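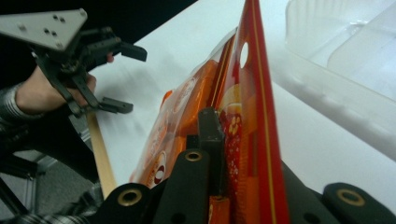
Section 3. Moving your saved game to a new phone

Clarkotmont keeps your progress in two places: on the phone, and on the Brusgate account server if you signed up for one. The store page calls this "seamless". It works most of the time. Set aside a quarter of an hour, and don't wipe the old phone until step 11 is done.

Before you start

You need both phones, charged, on the same wi-fi. You also need the password for your Brusgate account. If you have only ever played as a guest, you have no account, whatever the cheerful green tick on the title screen seems to tell you. The tick means the game saved to the phone and nothing more.

Both phones must be running the same version of the game. An older version will open a newer save without complaint and then lose your workshop upgrades.

On the old phone

1. Open the game and let it reach the map. Skip the daily prize wheel.

2. Tap the cog, then Account. If you see the word Guest, tap Link and make an account now. You will be offered a newsletter. The box is already ticked, so untick it.

3. Tap Save to Server. The bar often races to the end and sits there. Leave it until the words "Save stored" come up.

4. Write down your player level and coin total from the top of the map. A screenshot will do, provided you don't keep it only on the phone you are about to give away.

5. Close the game fully. Pressing the home button leaves it running and it may save again behind your back.

CAUTION: Don't use the Quick Transfer code. It carries levels and coins but drops anything won in a timed event. The in-game help says it moves "everything you need", and you may disagree with its idea of need.

On the new phone

6. Install the game from your usual app store and open it.

7. Play the opening lesson. There is no way to skip it, despite the Skip button.

8. When the game asks for a name, type anything. It will be replaced.

9. Tap the cog, then Account, then Sign In, and enter your Brusgate details.

10. You will be shown two saves and asked which to keep. Choose the one with the higher level. The game labels the newest save "Recommended", and the newest save is the one you made in step 7.

11. Check the level and coin total against your note from step 4.

NOTE: Bonus coins from the Tenunmont chapter can take a day to show. If they still haven't appeared after that, the advice to "try restarting your device" is unlikely to help. Send in a support form with your screenshot.

If something goes wrong

Error 294: wrong password, or the server is busy. The message is the same for both. Wait ten minutes before you reset anything.

Error 449: the versions don't match. Update both phones and go back to step 3.

Eze companion missing: open the camp screen and tap the empty tent. Eze usually returns. Her outfits may need to be put on again one at a time.

Paid items missing: tap Restore Purchases in the shop. It only works with the same app store login you bought them with, so a move between two makes of phone will leave some behind. Ask support before buying anything twice.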